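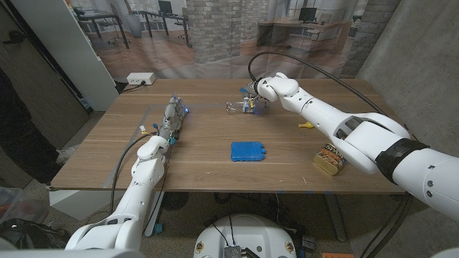 Somebody wrote under our proposal that a kart race is won on the track and that the second stop only matters to people who were never going to win anyway. A later remark on the same page asked why, in that case, the team that won last year had stopped twice. Our project started from that disagreement. We did not settle it for every race, but we can say when a second stop is worth making at the circuit we studied.

Pit Stops and Driver Fade in a 100-Lap Rental Kart Race
Project report, Applied Statistics, spring term

1. Background

The Stivel circuit is an outdoor kart track with a lap length of 800 meters. Every March it holds a team race of 100 laps for rental karts. All teams use the same model, a four-stroke kart built by Flurnetti, on hard Jukura tires. The karts are drawn by lot in the morning. Teams may not change the gearing, the tire pressures or anything else except the seat insert.

Each team has two or three drivers. The rules require at least one stop, and a driver change has to be made at every stop. There is no refueling during the race, as the tank is big enough for the full distance. Tires are not changed either. The only things a team can decide are how many times it stops, on which laps, and who drives when.

This makes the race simpler to study than most kinds of motor racing. In a car race a stop gives the driver fresh tires, and the car also gets lighter as fuel burns off. Both effects are mixed together in the lap times. In the Stivel race a stop gives the team a fresh driver and nothing else. The karts have no power steering, and most people who have driven one for half an hour will say that their forearms gave up before the kart did.

2. Question

We asked one main question: for a given team, is one stop or two stops faster over 100 laps?

To answer it we needed two numbers. The first is the time lost by making a stop, compared with staying out. The second is how much slower a driver gets with each lap of a stint. We call this second number the fade.

3. Data

The circuit publishes the lap times of every kart after the race, taken from the transponders. We copied the lap times for the nine teams that finished on the lead lap or one lap down. Teams with a mechanical problem or a kart swap were left out.

We also used lap times from two club practice sessions, where drivers ran long stints with no stops. These helped us check the fade figures, as the practice sessions had less traffic.

The laps were cleaned as follows. The first lap of the race was removed. The lap into the pits and the lap out of the pits were removed from the fade data and kept for the stop loss. Laps under yellow flags were removed. Any lap more than four seconds slower than the laps on either side of it was treated as a spin or a blocked lap and removed as well. We argued over this last rule. A tired driver spins more, so removing spins also removes some of what we were trying to measure. We kept the rule and come back to it in section 7.

4. Method

A clean lap by a fresh driver took 51 seconds in most of the stints we looked at. We used this as the base lap for every team in the model. The teams were not equally fast in real life, but the base lap is the same whether a team stops once or twice, so it drops out when the two plans are compared.

For the stop loss, we added the in lap and the out lap and subtracted two normal laps by the same team. The middle value over all stops was 34 seconds. The circuit holds every kart in the pit box for a fixed minimum time, so a quick driver change gains very little. The slow stops in the data were mostly caused by the seat insert. The Akbulut team, which finished second, used no insert at all and had the most even stop times of anyone.

For the fade, we fitted a straight line to the clean laps in each stint. The slope of the line is the number of seconds lost per lap. We tried a curve too -- the fit was a little better for four of the stints and no better for the rest, so we stayed with the line.

If a driver loses f seconds with each lap, then over a stint of n laps the total loss is close to f times n squared, divided by two. One stop gives two stints of 50 laps. Two stops give three stints of a little over 33 laps. Putting these into the formula, the total fade loss is 2,500 times f with one stop and 1,667 times f with two. The difference is 833 times f.

A second stop pays off when 833 times f is greater than 34 seconds. The break-even point is a fade of 0.041 seconds per lap.

5. Results

The fade differed a lot between drivers. The steadiest lost 0.02 seconds per lap. The drivers at the other end lost 0.05 or slightly more. Very few were close to zero, and two drivers got faster through their first stint, which we think was the track picking up grip.

For a team whose drivers all fade at 0.02 seconds per lap, the model gives these results:

One stop: 50 seconds lost to fade, 34 seconds lost in the pits, 84 seconds in all.
Two stops: 33 seconds lost to fade, 68 seconds lost in the pits, 101 seconds in all.

The one-stop plan is faster by 17 seconds, a third of a lap.

For a team whose drivers all fade at 0.05 seconds per lap:

One stop: 125 seconds lost to fade, 34 seconds lost in the pits, 159 seconds in all.
Two stops: 83 seconds lost to fade, 68 seconds lost in the pits, 151 seconds in all.

The two-stop plan is faster by eight seconds. We had expected a bigger gap. Even for a team that tires quickly, the second stop gives back most of what it gains.

Three stops were slower than two at both fade levels, and we did not look at them any further.

6. Comparison with the race

Of the nine teams, four stopped once and five stopped twice. The winner stopped twice. The Akbulut team stopped once.

We worked out the fade for each team from its own stints and asked the model which plan it should have chosen. Six of the nine teams had chosen the plan the model prefers. The other three all stopped twice when the model says once. The winner was one of these three. Its base pace was quick enough that the lost time did not cost it the race, but by our figures it would have won by more with one stop.

The opposite mistake, stopping once when the model says twice, did not appear in these nine teams. It may have happened further down the order.

The timing of the stop also mattered. Several of the two-stop teams made their first stop well before one third distance, with the last stint running past 40 laps. Uneven stints are costly under our formula, as the loss grows with the square of the stint length. A split of 20, 35 and 45 laps at a fade of 0.05 costs ten seconds more than an even split, and this is enough to cancel the whole gain from stopping twice.

7. Limits of the project

We have one race and two practice sessions. The weather was dry and mild in all three. In summer the fade would probably be larger and the second stop more useful.

The model gives all drivers in a team the same fade. Real teams have one strong driver and one weaker one, and the sensible thing is to give the strong driver a longer stint. We wrote a version of the spreadsheet that allows this, but did not have time to check it properly and have left it out.

In a one-stop race with two drivers, each driver gets in once. In a two-stop race with two drivers, one of them drives twice. We assumed that this driver starts the second stint fully rested. The data suggest otherwise -- in the three cases we could find, the second stint was slower from its first clean lap.

Traffic is not in the model. With pit exit at Stivel coming just before the hairpin, a kart can rejoin behind a slow group and lose several seconds there. It can also rejoin into clear track. A team watching the gaps could use this, and we think some of them did.

As noted in section 3, we removed spins. Five of the eleven laps removed under that rule came in the last ten laps of a stint. A spin costs a team much more than the slow loss of pace does. If spins were counted, the break-even fade would come down and the second stop would look better than it does here.

8. Possible further work

The spin data should be collected over several years of the race, if the circuit still has the older files. A grip strength test before and after a stint would show whether forearm fatigue is really the cause of the fade. We would also like to repeat the stop loss measurement at a track without a minimum hold time, where practice at driver changes would have a larger effect.

Appendix A: lap times by team after cleaning
Appendix B: list of removed laps with reason
Appendix C: spreadsheet formulas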